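Clindstead House: bedroom refresh, progress report
Prepared for the Cabrera Fund by Mercedes Londoño
4 February 2022

Of the 27 guest bedrooms in your grant, 13 are finished and in use. Another four are waiting on carpet, and the rest are as you saw them in August, only dustier.

Bedding. All the duvets have arrived from Urkov. They are thick, white and very popular, and they take up nearly 80 per cent of the linen room, so the towels now live in my office. The checked pillowcases were the second choice of colour. I have stopped hearing complaints about it, which I am reporting as approval.

Bed skirts. These went on last, after a long discussion about whether anyone under 60 knows what one is. They hide the bases, which was the whole idea, and they need straightening every time someone vacuums.

Furniture. We kept the honey-coloured nightstands and spent the savings on mattresses. Galtent quoted for replacements and I have filed the quote somewhere safe, under the towels.

Still to do: carpet in the four rooms mentioned, curtain rails upstairs, and hooks. We budgeted for no hooks at all, and guests put their clothes where they can. I would like to move $13 a room across from the lamp line to fix this, and need your okay in writing.

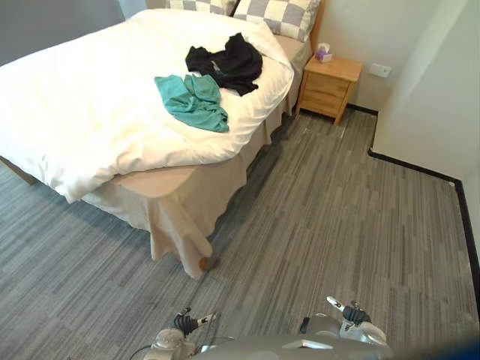 One of the double rooms, with the new duvet, checked pillowcases and bed skirt.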